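Programs > Adult Learning > Grant Reports > Wuver Literacy Partnership

Interim Progress Report to the Nallau Fund
Everyday English for Adult Learners
Prepared by Anca Voicu, Program Director

1. Summary

The Wuver Literacy Partnership is pleased to report on the first half of its current grant. The program offers free English classes to adults in the Ursu and Dridel neighborhoods, with a focus on the reading and writing needed for shopping, appointments and work. Classes are running at both sites, and enrollment has passed the figure we set for this stage. Spending is in line with the approved budget, with one exception described in Section 4.

2. Enrollment and attendance

Between the start of the grant and the end of December, the program delivered 1,114 learner hours of beginner instruction. The target for the full grant term is 3,000 hours. We expect to meet it, as the intermediate class at Dridel opened late and its hours are not yet included.

Attendance at Ursu has been steady. At Dridel it dropped in November, when the bus route serving the building was changed. The evening class there now starts at 6:30 p.m., and most of the learners who had stopped coming have returned. Six learners have moved up from beginner to intermediate level.

3. Instruction and materials

The beginner course was rewritten over the summer under the direction of Katsuhiko Ueda, our lead instructor. The earlier version relied on a workbook that moved too quickly from single words to full paragraphs. The new course spends its first unit on common nouns, plurals and short labels - the kind of print learners meet on shelves, doors and packages. Unit 2 covers forms, and Unit 3 covers notes and short messages.
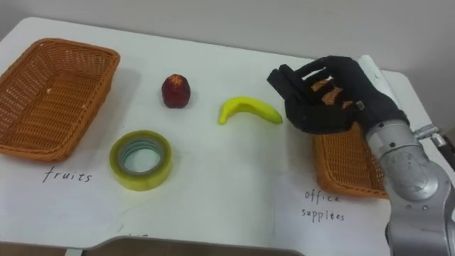 Figure 1. Vocabulary items and handwritten label, Unit 1 (food words).

Instructors report that learners are more willing to write in class than they were under the old course. Short written tasks are now part of every lesson, and each learner keeps a folder of finished work. Folders are reviewed with the learner at the end of each unit. Spelling remains the weakest area, and additional practice sheets are being prepared for plural endings.

The picture dictionary is behind schedule. Text for all units has been approved, but the layout was returned twice for corrections to type size. Printing is now planned for the spring.

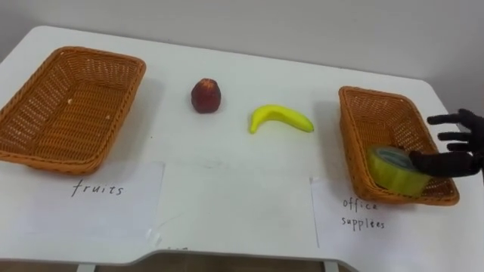

Figure 2. Basket and "fruits" label, Unit 1.

4. Budget

The Fund approved $3,000 for printed materials. This line is unspent because of the delay noted above, and we request permission to carry it into the second half of the grant. Instructor pay and room rental are on budget. Child care at Ursu has cost slightly more than planned - the difference has been met from our general funds, and no change to the award is requested.

5. Plans for the next period

The Partnership will open a second evening class at Dridel, complete the picture dictionary, and carry out the midyear reading assessment at both sites. Mr. Ueda will also train two new instructors in the revised course before they take over the Ursu morning group.

Assessment results will be sent to the Fund as a separate attachment once scoring is complete. Questions about this report may be directed to Ms. Voicu at the Wuver office.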